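Let the Audience Catch the Liar

Most comedies about a false identity run on the same fuel. A man is taken for a doctor, a priest or somebody's rich cousin, and he doesn't correct the mistake. For the next two hours we wait for the right person to walk through the wrong door. I have watched a lot of these films and I still enjoy them. My complaint is with how they end, and I think the writers have been getting away with it for years.
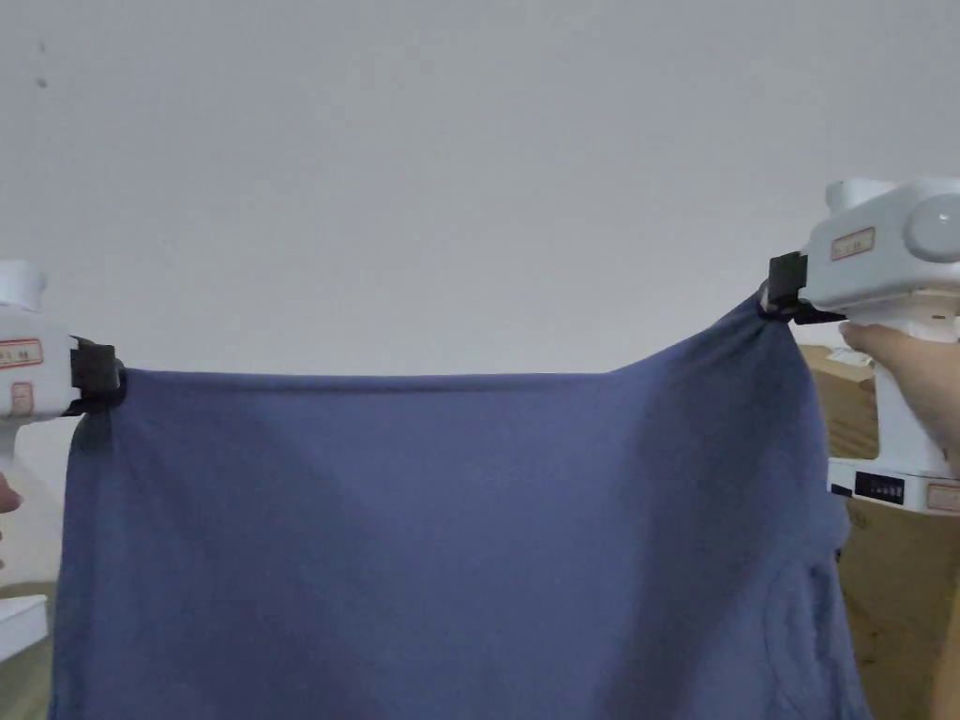 By Tharushi Patwary
Film and Television

The ending I mean is the big confession. The hero stands up at a wedding or in a courtroom, admits everything in a speech, and is forgiven before the music stops. The people he lied to have no part in it. They were fooled for the whole film, and then they are told. At no point do they get to work anything out for themselves.

I was thinking about this after a Tuesday night screening of Mominbridge, which runs 127 minutes if you believe the poster and felt longer. 

The film follows a laid-off bus driver who is mistaken for the new magistrate in a small river town. The first half is very good. The driver settles petty disputes using what he remembers from arguments on his old route, and the town likes his rulings better than the ones it used to get.

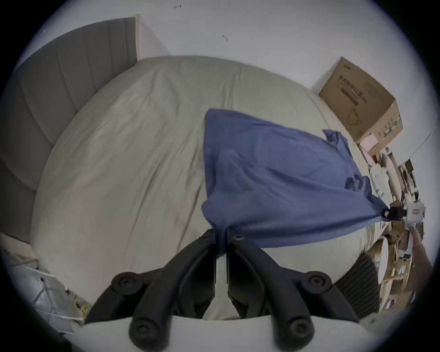 Blue cloth held in a black gripper.

Then the clerk of the court, Kovačević, notices that he can't spell "adjourned". It's the best moment in the film. She looks at the page, looks at him, and files it. For the next few scenes she knows and he doesn't know she knows, and every line between them has two meanings. I leaned forward in my seat. A different film could have lived in that situation until the credits.

The director, Rónán Nic Giolla, drops it. Kovačević is sent off to visit her sister, and when she comes back the driver is already at the microphone, confessing to a full town hall. She gets a reaction shot. Her discovery changes nothing, and I can't see why it was put in. 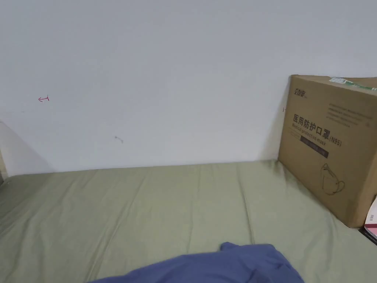 People will say a confession shows growth, and that a hero who is merely caught hasn't learned anything. I don't agree. A man who is caught has to answer questions he didn't prepare for. He can't choose his words or his lighting. We find out far more about him in that minute than in any speech, and we find out about the person doing the asking as well.

There is also the matter of who gets to be clever. In these films the liar is quick, charming and good at improvising, and everyone else has to be a bit slow so the plot can keep going. If the love interest figures it out at the halfway mark, she becomes a real character with a decision to make. She might expose him. She might go along with it for reasons of her own. Either one would give the actor something to play besides hurt feelings.

I know the confession is popular. The crowd I sat with clapped at the end of Mominbridge, and a woman behind me was crying. Audiences are fond of a hero who owns up, and studios are fond of whatever worked last time. I would still like to see one of these pictures where the clerk keeps her file in the drawer, waits for a quiet afternoon, and asks him to spell the word again.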